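Two weeks on the coast with only a carry-on - where do I do laundry?

Posted by Areeba Jadoon, March 2022

Hi all! I'm finally taking the trip I've been putting off forever. I fly into Skarstead, stay there three nights, then take the bus down to Zisside and rent a room near the beach for the rest of it, 15 nights altogether. My problem is that I want to bring only a carry-on (the bus people charge for big bags and I hate dragging one over sand). So I need to wash clothes at least twice. My room has a sink and a balcony, no washer. Is there a laundromat in Zisside, or do people use their hotel, or what? I also have one nice dress for a dinner that I'd rather not see ruined. I looked at the town's page and it only talks about parking.

Mwanahawa Kioko

I spent most of last October in Zisside so I can help with this one! There are two places. The one by the bus stop is coin-op and it's fine, but there are only a few machines and the surf school kids fill them up in the morning. Go after lunch. The other is a drop-off place called Tôn, up the hill behind the bakery. You leave your bag before 10 and pick it up the next afternoon, folded and everything. I paid 800 for a full bag, in the local money, cash only, and they wrote my name on a paper tag - keep your half of it, they do ask. I gave them two linen shirts and both came back fine, but I'd do the dress in your sink with a little shampoo and hang it on the balcony overnight. It gets windy out there, so bring a few clothespins. Also, do a load in Skarstead before you get on the bus. The hostel across from the station lets anyone use its machines, guest or not, you just ask at the desk.

Ashwin Suvarna

just buy cheap t-shirts at the market when you run out lol. did that for years

Zhuoran Deng

Agree with Mwanahawa on Tôn, though when I went they were closed for the whole holiday week and I ended up at the sink with everything I owned. Check the sign on the door when you arrive. One thing I'd add - jeans take forever to dry down there with the salt air, mine were still damp on day two. I leave them at home now and bring two pairs of thin pants. And sort your stuff before you hand it over, they wash it all together unless you split it into separate bags and say so. Have a great time, the bus ride down is gorgeous, sit on the right side!

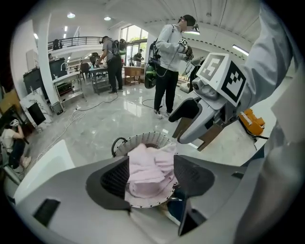
Pink things and a white laundry basket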